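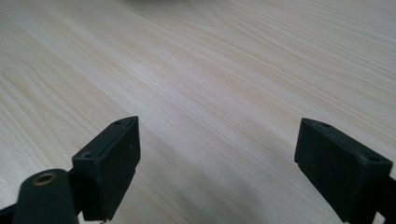

*The Isov gripper over the bench, fingers open.*

**Workshop notes, February: the hand-held gripper**

The second set of finger blocks for the Isov gripper is on the tool. Drahomíra Brabec drew them, Kristýna Matoušek did the printing, and the notes below are for anyone at Windgate who plans to build a copy from the shared files.

The first set flexed. With the jaw closed on a steel gauge block, the tips splayed outward before the motor reached its current limit, and the position reading was useless past that point. The new blocks have more material behind the gripping face and print with the face vertical on the bed. Layer lines now run parallel to the load. Print time went up, and so did the amount of support to clean out of the screw recesses.

Each finger is held by two screws through the top. Run them in by hand, alternating, and stop when the heads seat. Two blocks from the first set cracked at the forward hole after someone used the cordless driver on its default clutch setting. The driver has been moved to the other cabinet.

The brass inserts go in hot. Set the iron low, let the insert sink under the weight of the tip, then press it flush with a flat plate while the plastic is still soft. An insert that sits proud will tilt whatever is bolted to it, and a small tilt at the post becomes a visible error at the fingertip. If one goes in crooked, reheat it and pull it. Do not try to straighten it with the screw.

The linkage is unchanged. Wissam Matar measured backlash at the tips over 100 open-close cycles and found no growth, which suggests the play is in the printed pivots from the start and does not come from wear. A reamed pivot with a metal bushing is the obvious fix — he has the bushings, and the drawing needs one revision before anybody cuts parts.

Calibration is done with the jaw fully open. The controller takes that as its zero, counts 2850 encoder steps to full close, and stores both values. Keep the fingers clear of the bench while it runs. A tip that touches the surface on the way in will stall the motor early, and the controller will save the stall point as the closed position without complaint. The firmware should reject a short count. At present it does not.
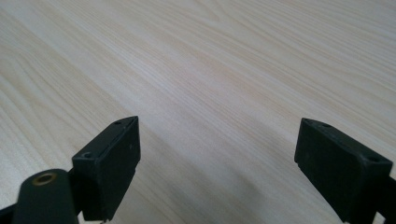 Zuzana Bednárik asks whether the closed position could be set from a spacer of known width, so that a worn finger pad does not shift the reading. It could. The Protell board has a spare input for a confirm button, and the change is small. She has offered to write it if somebody else tests it on both controllers.

Still open:

- Pivot bushings: drawing revision, then a trial on one side only.
- Finger pads: the bare plastic slips on polished parts. Silicone sheet and cast urethane are both candidates.
- Cable exit: the present route rubs on the bracket at full open. Sleeve it for now.
- Firmware: reject any calibration under a minimum step count.

The revised finger files are in the Hájek folder on the workshop drive, under revision 3. Older revisions stay there for reference — check the number before slicing. Print settings are in the text file next to the models. Corrections go to Kristýna.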